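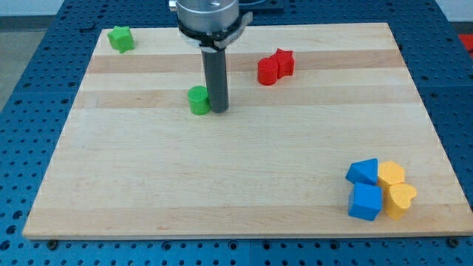 Page last changed 2018-06-28

My grandmother kept our blocks in a flour tin in Okcombe, and when it rained she would tip the whole lot out on her bread board and go back to whatever she was doing. She gave no instructions. I must have spent half of one February at that board, and I still think a flat piece of wood and a few colored shapes make up the best toy anyone has come up with, which is the opinion I'd like to defend this afternoon while the coffee is still warm.

I should say I have nothing against sets with booklets. My nephew Bohdan is very fond of his, and he follows all 47 steps with his tongue between his teeth and is truly proud at the end, as he should be. But then the thing goes on a shelf, and it stays there, and if you suggest taking it apart he looks at you as though you'd suggested taking apart the dog.

Plain blocks have no finished state like that. Put a green cylinder near the middle of a board and a green star off in the far corner, and a child will already be telling you that the star has gone away somewhere, or is sulking, or lives there. Put a red cylinder right up against a red star and those two are friends. Gather some more down by the front corner, with a blue cube and a blue triangle block among them, and now you have a town, or a line at the bakery (my daughter always said bakery, I suppose because we were usually hungry). The shapes don't look like anything in particular, and so they're free to be whoever is needed that day.

People will tell you the point of all this is learning colors and sorting. Petro Holovko, who taught the little ones at Idanden for 13 years and has been my neighbor for longer than that, used to get quite heated on the subject. He'd set out the reds and the blues and the greens, and a parent would lean in and say, "Now put all the red ones together, sweetheart," and he said you could watch the game go right out of the child's face. Sorting comes along by itself. Sooner or later every child makes a pile of one color and then, a minute later, decides that one of them belongs with the others after all, and I can't see that a grown-up adds much to either decision.

I'd put in a word for the board, too. We tried ours on the carpet for years and everything fell over, and there was a lot of crying about it. A wooden board gives you a floor that stays level and an edge where the world stops. It's remarkable how seriously children take that edge! Mine would argue over whether a block could stand right on the brink. I like pale wood for it, maple if you can get it, with the strips showing, as the colors look so bright against it and the stripes make very good roads. Dayana Villalobos, who wrote to me after my last piece, uses an old cutting board with a crack down the middle, and the crack is a river. I was a little jealous of the river.

As for stars, I know they don't stack well, and Dayana thinks they're a nuisance for that very reason. I'd keep them. A tower of cubes is a fine thing, but sooner or later somebody has to work out what to do with the star, and at our house it generally ended up in charge.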